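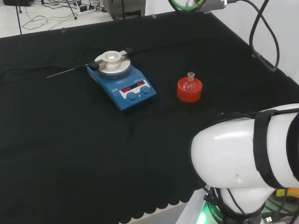 2 min read

Home Gallery Bench Notes Kit About

Hotplate on a tablecloth

Every December, Milagros Echeverría and I try to take a few decent pictures of ordinary lab kit, the sort that spends its life under fume hood lighting and never looks its best. We call the series Grulteck, a name we settled on in almost no time and have regretted for 3 years.

The subject is a blue magnetic stirrer hotplate with a round-bottom flask for company. The cloth is black with a scalloped hem, and gives the whole business the air of a modest seance. Milagros wanted it ironed. I said creases were honest – she said creases were creases, and went to put the kettle on.

In the opening picture both displays read OFF, which I find restful. The silver block on top has a well in the middle for a flask, and the flask is sitting beside it in a red-orange holder, looking as though it has been asked to wait. The temperature probe has its tip on the cloth, taking no interest in anybody. 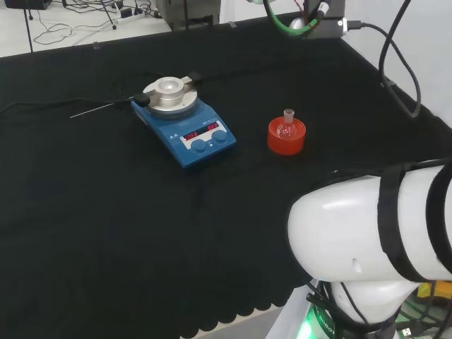

Numbers in the windows, flask still in its holder.

I am fond of the two blue knobs, side by side like a pair of coat buttons. There are warning triangles on the front as well, small enough to be polite about it. Miroslava Romaniuk, who has to put up with both of us, thinks the red holder steals the show and would like a print of it for the stairs.

Prints are A4 only. Ask Milagros, as I lose the envelopes.

14 shares 3 comments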